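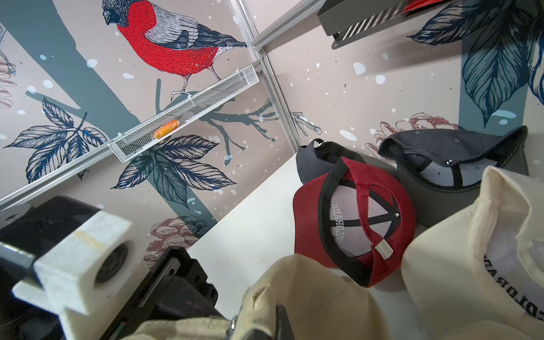
Jedo Wrist Kit W2
Demonstration recording kit for small arms

Camera, bracket, finger set, cables, recorder software. Everything between your arm and a folder of usable episodes. Arm not included. Neither is the table.

In stock, ships from Wudundale. Lead time 18 days on the left-hand bracket, we only print those when ordered.

What it's for

Collecting teleoperated examples for imitation learning. Somebody drives the arm, the kit records what the wrist camera sees along with joint positions, gripper opening and the operator's commands. One button starts an episode, same button ends it. A second button throws the last one away. Use the second button a lot.

Built first for soft goods. Caps, gloves, socks, dish towels. Stuff that folds over on itself and never lands the same way. A fixed overhead camera loses the fabric edge as soon as the gripper gets over it, so we put the view at the wrist with the finger in shot. You want to see the finger meet the cloth.

In the box

Wrist camera, fixed focus, with cover ring
3D-printed bracket, white (black on request, same price)
Narrow finger pair, dark finish
Wide finger pair
USB cable, 618 mm, right-angle plug at the camera end
Cable clips and spare screws
Foot pedal, two button
Hex keys, two sizes
License card for Trekness Recorder, one workstation

Which fingers

Narrow for brims, straps, sweatbands, anything where you have to get under an edge. Wide for towels and anything heavy enough to slip. Most customers leave the narrow pair on and never open the other bag. Swap takes two screws a side. Redo the gripper zero after every swap, the recorder will not remind you (it will in the next version).

Mounting

Bracket goes on the gripper body, not the arm link. Snug the screws, don't crank them, it's plastic. Route the cable behind the wrist with some slack and then run the wrist through its full range by hand before power goes on. If the cable goes tight anywhere, start over.

Brackets scuff. Doesn't matter. A crack at the camera opening does matter, stop and replace it, the view will drift and you'll have a month of episodes that dont line up.

Setting up the task

Light surface, dark fingers, or the other way round. Contrast helps when you review.

Patterned walls are fine and we kind of like them. Printed backdrops give you a cheap way to change the surroundings between batches. Same caps, same table, new wall. Swap backdrops at a batch break, never in the middle, and write the backdrop name in the batch notes.

Mix colors. Mix which way up things start. If every cap starts crown up you get a policy that only knows crown up. Put some upside down, some on their side, some leaning on each other. Include the grab that takes two tries, as long as the operator recovers cleanly. Toss the ones where the operator gives up.

Printed or embroidered lettering on the goods: decide early if you are going to mirror images for augmentation. Reversed words are harmless for grasping, bad if you later want to sort by label. Keep the originals either way.

Recorder

Trekness Recorder writes one folder per episode. Video, a state log, a small text file with task name, operator initials and your notes. No account, no cloud, nothing leaves the workstation unless you copy it. Export to the common training formats from the File menu. Batch export works overnight, don't run it while recording, frames will drop.

How many episodes? Depends on the task. Our own cap pick-up set is 800 and we'd do it with more variety if we did it again, not more episodes. Start small, train something, look at where it misses, then go record that.

Fits

Bjarnason B3 and B4 grippers with no adapter
Other parallel grippers with the flat adapter plate, part 518, sold separately
Not for suction tools. Not for three-finger hands. Please stop asking about the three-finger hands

Care

Wipe the cover ring with a dry cloth before each session. Lint builds up fast with knit fabric and you won't notice till you play the video back. Check finger screws daily if you're running long shifts.

Spares

Bracket, cover ring, both finger pairs and the pedal are all sold singly. Cable too. Order before December if you need them that month, the print room closes for part of it.

Returns

Unused kits, original box, license card unscratched. Brackets made to order can't come back.

Questions go to the Jedo parts desk, use the form. Tell us the gripper model and teh bracket side or we will just have to write back and ask.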